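Halvorsen Playbills: a dataset of touring theatre companies

README, last touched 26 July 2020

Hi, and thanks for downloading this. I'm Mwende, and what you've got in the folder is a set of transcribed playbills from the Halvorsen collection, typed up over a lot of evenings at my kitchen table. It covers the small touring companies that worked the rail towns and the river towns, mostly family outfits with a father who managed, a mother who played the leads and a string of kids who went on as fairies or corpses as soon as they could stand still. I love these people. I've tried to keep the gushing out of the data and put it all in here instead.

What's in the folder

playbills.csv is the main one, with 2,350 rows. One row is one bill, so if a company played a week in the same hall and printed a fresh bill every night, you'll get a row for each night. If they printed a single bill for the whole week, you'll get one row with the plays separated by semicolons in the "plays" column.

people.csv is everyone named on a bill, one row per spelling. Please read the bit on names further down before you count anything in it!

halls.csv has the venues, with whatever I could find out about them. Some of it is good and some of it is just "upstairs over a feed store."

notes.txt is me talking to myself. You're welcome to it.

The columns in playbills.csv

bill_id: my own number. It has gaps, where I found duplicates and took them out. I didn't renumber, as Clyde Esposito had already cited a bunch of them in his chapter and would have had my head.

company: the name as printed. Companies changed names constantly, sometimes mid-season, usually after a falling-out over money. The Strickland family went out as the Strickland Comedy Company, Strickland's Ideals and (my favourite) the Only Stricklands. I've left them all as they are and put a family code in the next column so you can pull them together.

family_code: my guess at which companies belong together. Blank means I didn't want to guess.

date_printed: exactly what the bill says, which is very often just a day of the month with no year.

year_guess: mine, worked out from newspapers, train timetables and what else was playing. There's a confidence column beside it, marked high, medium or hopeful. Treat "hopeful" as a polite shrug.

plays: titles as printed, typos and all. Managers pirated scripts and then retitled them to dodge the author, so the same melodrama can turn up under half a dozen names. Shahla Safavi has started a list of matches and I'll add it once she's happy with it.

afterpiece: the short farce that closed the night. Blank if there wasn't one, and also blank if the bottom of the bill is torn off. I wish I'd used two different codes for that. Sorry.

prices: as printed. No conversions.

scenery_claims: anything the bill boasts about, like real water or a genuine locomotive. I started this column for my own amusement and it's turned out to be the one people write to me about.

Names, or why people.csv will drive you up the wall

Actors reused names across generations and didn't bother with "junior" unless it sold tickets. There are 2 men called Cletus Strickland in these bills, an uncle and a nephew, and for a few seasons they were in the same company playing the same sort of comic old man. Where the part makes it obvious I've said which. Everywhere else the person_id ends in a question mark.

Women are harder. Plenty are only "Mrs." plus a husband's surname, then they turn up in another company under a maiden name, or under something frankly made up. I've only joined two records when a newspaper or a letter backs it up. If you've got better evidence, I'd be thrilled to hear it.

Children billed as "Little" or "Master" or "Baby" got that treatment well past the age you'd expect. Don't work out a birth year from it.

Doubling was normal as well. A company of eight would put on a play with twenty parts, and the manager would invent actors to fill up the bill. Ezekiel Whitfield spotted that one of the busiest people in my first draft, a Mr. Zunuden, never once appears in a review, a hotel register or a benefit night. We're fairly sure he's a stage name for whoever was free. He's still in the file, flagged.

How it was typed up

Every bill was transcribed from the paper copy or from the library's microfilm, by me or by Ezekiel, and then read back by the other one. Long s, fancy dashes and pointing hands have all been dropped. Capitals are flattened to ordinary title case, or the whole thing would shout at you. Square brackets mean I'm supplying letters that are missing, and a question mark inside them means I'm not certain.

We did a spot check of 50 bills against the originals after the first pass. The errors that came up were nearly all in the prices, where a worn "3" and a worn "8" look like twins, so we went back and redid that column from top to bottom.

What it's good for

Routes, mostly. You can follow a company from hall to hall and see who was chasing whom along the same line. It's good for repertoire too, and for watching a family grow up in the cast list, with a daughter going from a walk-on to the lead over a dozen seasons.

I wouldn't use it to say how popular a play was. A bill tells you what was advertised, and a bad snowstorm could cancel the lot. It also leans heavily toward the companies whose families kept things. The Vivuston troupe must have worked as hard as any of them, and I have a tiny handful of their bills, all from one November.

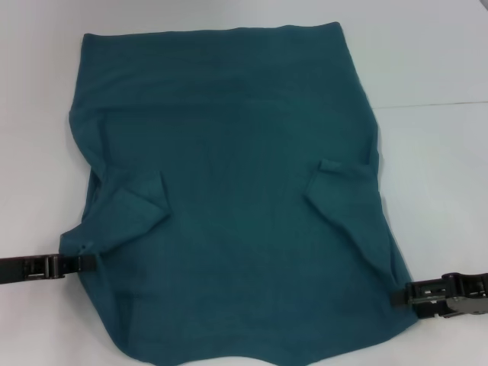

Getting it to open properly

The files are UTF-8 with commas between the columns. Spreadsheet programs like to "help" with the date_printed column, so import it as text or you'll lose whatever the printer really set. If accents come out as gibberish, it's the encoding setting, so pick UTF-8 by hand and try again.

If you want to join the files, use bill_id between playbills and people, and hall_id between playbills and halls. Don't join on the hall's name. Every second town had an Opera House, and a good few had never heard an opera.

Known problems

The Wandden Hall rows mix up two buildings, the one that burned and the one put up on the same lot. I'm working through the insurance maps to split them.

A batch of bills has the company name only in a woodcut banner, and I've read some of those better than others.

Benefit nights aren't marked consistently in the early rows. Search the plays column for "benefit" and you'll catch most of them.

Using it

Go ahead and use it for anything you like, including teaching and family history. Please name the Halvorsen collection and the version you used, and tell me if you publish something, mostly because I'd like to read it. The original bills are out of copyright, and the transcriptions are free to share as long as you pass them along on the same terms.

Corrections are very welcome. Send the bill_id, what I've got and what it should be. If it's a family matter (a great-grandmother I've filed under the wrong husband, say), include whatever you have, even if it's just a note on the back of a photograph. I fold fixes in when there's a decent pile of them, and the change log at the bottom of notes.txt says who sent what.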